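3 Does a loud crowd win matches?

The claim that a noisy home crowd lifts its team is repeated so often in the sport that it is rarely put as a question. Coaches say it after wins and go quiet about it after losses. In this section we look at what can be said from the Ranjbar League ice hockey matches in our sample, and we should say at the outset that we think the answer is very little.

The sample holds 48 matches played at the rinks in Jarncombe and Plavulley. Of these, 37 have a sound record that runs from the opening face-off to the final whistle. The others were dropped. In most of the dropped matches the meter had been switched off between periods and switched on again late, and we did not think it fair to fill the gap with the average of what remained, although earlier work has done just that.

3.1 What "loud" means

Nanayakkara's measure takes the highest sound level in each minute and treats it as the effort of the crowd. We have several doubts about it. A rink is a hard box with a low roof, and a puck against the boards near the meter can beat a thousand people singing at the other end. The public address system is louder still. At Plavulley the goal horn alone accounts for the peak in every minute in which the home side scored, so a measure built on peaks will find, without fail, that loud minutes and home goals go together. The horn is sounded by the club, after the goal, and tells us nothing about the people in the seats.

Correa's measure is better. It uses the middle value over each minute and leaves out the minute after a goal. It still can't tell cheering from booing, or home support from away support, and at Jarncombe the away block sits almost directly beneath the meter. Correa reads a rise in noise before a home goal as the crowd driving the team on. It could as easily be people shouting at an attack they can already see building. A crowd that reacts to good play and a crowd that causes it would leave the same trace on the meter.

We tried both measures on the same matches. They agree about which rink is the louder and about almost nothing else.
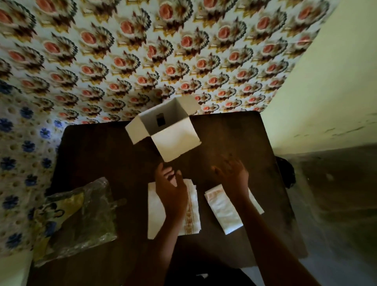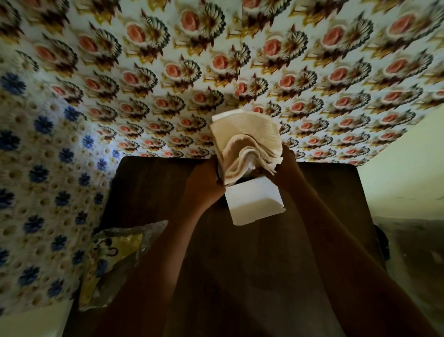
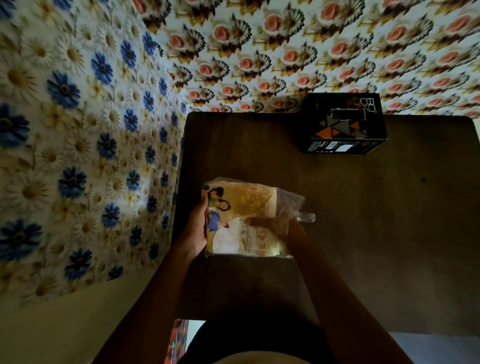 Figure 3. Hands over a dark brown wooden table with an open white box (first), holding a stack of cream paper napkins above a white box (second) and holding a plastic-wrapped packet (third).

3.2 Full houses

Attendance is often used in place of noise, being cheaper to collect. Jarncombe holds 3850 and the club publishes a gate for every match. The published gate counts tickets sold, season tickets included, and season ticket holders are counted whether they come or not. On a wet evening in January against a side at the foot of the table, the gap between the published figure and the number of people in the building may be large. We have no way of knowing how large, and neither do those who have used these figures before us.

There is a second problem, and it seems to us the more serious. Big gates come with big matches. The club moves its best-selling fixtures to a better time of day, rests fewer players for them and has often had a longer break beforehand. Any of these could help the home side. The visitors, too, are a different kind of opponent on such nights. When we set full houses beside the rest, the home side did somewhat better in them, but once matches against the same opponent were paired the difference all but vanished. The pairs are few, and we would not lean on that result either.

3.3 Penalties

The most popular form of the argument says that the crowd works on the referee. Home sides in our sample were given fewer minor penalties than visitors. This fits the story. It also fits a home side that spends more of the match with the puck, as penalties in this league mostly go to the team chasing. We had possession timings only from Plavulley, taken with the Kerkero tracking system, and the makers do not say how it treats a loose puck. Using those timings as they stand, the penalty gap shrinks — though it does not close.

Nanayakkara suggests that referees new to the league are swayed more than old hands. It may be so. The new referees, however, are mostly given the early-season matches, when penalties of all kinds are higher, and the paper makes no allowance for this. We asked the league for its appointments list going back further and were told it had not been kept.

3.4 What is left

Taking the 37 matches together, we cannot rule out a small effect of the crowd on results, and we cannot show one. A fair test would need the same teams with and without a crowd, at the same hour and the same stage of the season, with a meter placed away from both the horn and the away block. None of the studies we have read comes near this, our own included. The following section turns to travel and rest, where the records are at least complete.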